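4. 共同工作所における製作と引き出し操作系の調整

4.1 作業環境

本節では、Gikomholmの共同工作所Fikomardで行った腕部の組み立てと、家具操作に用いる制御系の調整について述べる。前節までに示した機構設計は机上計算に基づくものであり、実機では関節のがた、配線の引き回し、床面の不陸などが無視できない誤差要因となる。これらは専用の実験室よりも、用途の異なる利用者が出入りする工作所のほうが大きく現れる。本研究では環境側をできるだけ加工せず、既設の作業台と家具をそのまま操作対象とした。

製作した機体をTrurusと呼ぶ。Trurusは台車、昇降部、片腕および二指グリッパからなり、腕の肩関節中心から手首中心までの到達距離はほぼ569 mmである。設計時にはこれより長いリンクも検討したが、工作所の旋盤で加工できる軸長と、肩関節の減速機に許容されるモーメントの両方から現在の値に落ち着いた。外装は最後に取り付け、それまでは関節の発熱と配線の擦れを目視で点検できる状態で運転した。

制御ソフトウェアRitchieは、目標姿勢の生成、逆運動学、指先の開閉指令を同一の周期で処理する。力覚センサは搭載していない。接触の有無はモータ電流と指令位置・実位置の偏差から推定する。この構成は部品点数を減らす一方で、低速時の静止摩擦と接触力の区別が難しくなる。調整作業の大半はこの区別に費やされた。

4.2 組み立て手順と寸法管理

腕部は肩側から手首側へ順に組み、関節を一つ追加するごとに原点合わせを行った。全関節を組んだ後にまとめて原点を決める方法も試したが、手首側の誤差が肩側の補正量に混入し、再現性が得られなかった。原点合わせには当て金を使用し、当て面の汚れは毎回拭き取った。

手首部では、回転軸の前後に配した軸受の予圧が問題となった。予圧を高くするとグリッパ先端の振れは減少するが、電流から推定される摩擦分が増え、引き出しに指が触れた時点の検出が遅れる。予圧を下げると検出は早くなるものの、開いた指の先端が自重でわずかに下がる。最終的には、下がり量を姿勢ごとの表としてRitchieに与え、予圧は低いほうに設定した。この表は手首の回転角のみを引数とし、昇降部の高さは考慮していない。

指先は交換式とし、引き出しの取っ手の内側に入る厚さを上限として削り出した。開き量の上限はソフトウェア側で制限せず、機械的な当たりで決めている。広く開いた状態から閉じ始めるまでの遅れは調整期間中にほぼ一定であったため、遅れ時間を定数として扱った。

4.3 操作対象

操作対象には3段の引き出しを備えたキャビネットを選んだ。取っ手は各段で同形であり、視覚による照合では取っ手の形状だけから段を特定できない。そこで段の識別には、天面前縁を基準とした高さ方向の距離を用いた。天面は光沢を持ち、照明の反射が前縁の抽出に影響する場合がある。抽出結果が直前の値から大きく外れたときは更新を見送り、台車を停止したまま再取得する。

天面には物体を置いたままとした。工作所の家具の上が常に片付いているとは限らず、また、腕が天面の縁に触れた場合に物体の位置が変化すれば、接触の記録を補う手掛かりになると考えたためである。図4に調整中の配置を示す。上段の引き出しは一部が開いており、グリッパは指を大きく開いて引き出しの側を向いている。天面にはつぶれた飲料缶と小さな白い鉢がある。

図4　キャビネットに対するグリッパの配置。上段の引き出しが部分的に開いた状態。

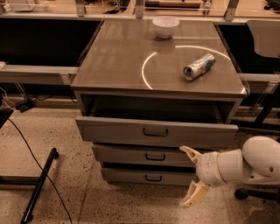
引き出しを閉じる動作では、なぜ取っ手を把持せずに前板を押すのか。
把持した場合は指と取っ手の相対姿勢が固定され、台車の停止位置の誤差が引き出しの案内に横荷重として伝わるためである。前板を押す方式では接触点が面内で滑ることができ、横方向の誤差の一部が逃げる。

ただし、この方式にも制約がある。押す位置が前板の中央から左右に外れると引き出しが案内の中で傾き、途中で止まることがある。Trurusでは、取っ手の中心線を基準に接触点を決め、その左右に許容帯を設けた。許容帯を外れると判定された場合は、腕だけで補正せず、台車を後退させて接近をやり直す。腕のみで補正すると手首が可動域の端に近づき、前述の下がり量の表が精度を失うことが予備試験で分かっている。

4.4 接近経路

引き出しの操作に先立つ接近経路は、台車の移動、昇降部の高さ合わせ、腕の伸展の順に分割した。三つを同時に動かす経路は所要時間が短いが、停止直後の残留振動が大きく、電流による接触検出に誤検出を生じた。分割した経路では各区間の終わりに待ち時間を置き、偏差がしきい値以下に収まってから次の区間に移る。

開いた上段の直下に指を差し入れる経路は、他の経路と別に扱った。上側の指が引き出しの底面に近づくため、下段を対象とする場合でも上段の開き量を考慮しなければならない。開き量は引き出し前面と天面前縁との奥行きの差から求め、差が小さいときは閉じているものとみなす。手首の回転は前板から離れた位置で終えるようにした。前板の近くで回転させると、指先が描く円弧と取っ手が干渉しうる。

床面の障害物については、椅子の脚部や床を這うケーブルを対象に、台車の進入を禁じる領域を設定した。領域は手動で入力し、作業日の始めに更新する。椅子は他の利用者が動かすため、運転中に領域と実際の位置がずれることがあった。この場合は運転者が停止させ、領域を入力し直した。自動更新は本研究の範囲に含めない。

4.5 調整結果

3月に現在の予圧と接近経路を確定した後、同一の設定で引き出しの開閉動作を382回実施した。うち29回を失敗として記録した。失敗とは、引き出しが指令した開き量に達しなかった場合、完全に閉じなかった場合、または運転者が停止操作を行った場合を指す。再接近によって完了した動作は、停止操作を伴わないかぎり成功に含めている。

失敗の要因として最も多かったのは接触検出の遅れである。指が前板に触れた後も腕が前進を続け、偏差が上限に達して保護停止に至る例が見られた。次に多かったのは前縁抽出の更新見送りが続いた例で、古い高さの値を用いたまま隣の段に接近していた。後者については、見送りが連続した場合に動作を中止する条件をRitchieに追加した。前者はしきい値の調整だけでは解消せず、手首の摩擦が暖機の前後で変化することが関係していると推定される。

しきい値を下げれば検出の遅れは小さくなるが、ケーブルの張力変化を接触と誤認する頻度が上がる。手首を大きく回した姿勢でこの傾向が強く、配線を外装の内側で固定し直した後も残った。姿勢別のしきい値を導入する案もあるものの、調整すべき定数が増え、組み立て直しのたびに同定をやり直す必要が生じる。共同工作所では機体の一部を分解して搬出入することがあり、再同定の手間は運用上の制約となる。

なお、上記の結果は単一のキャビネットで得たものであり、案内の摩擦や前板の剛性が異なる家具への適用性は確認していない。引き出しの内容物についても質量を管理していないため、失敗と荷重との関係は評価の対象から外した。手首の摩擦を温度の関数として補正する方法は次節で扱う。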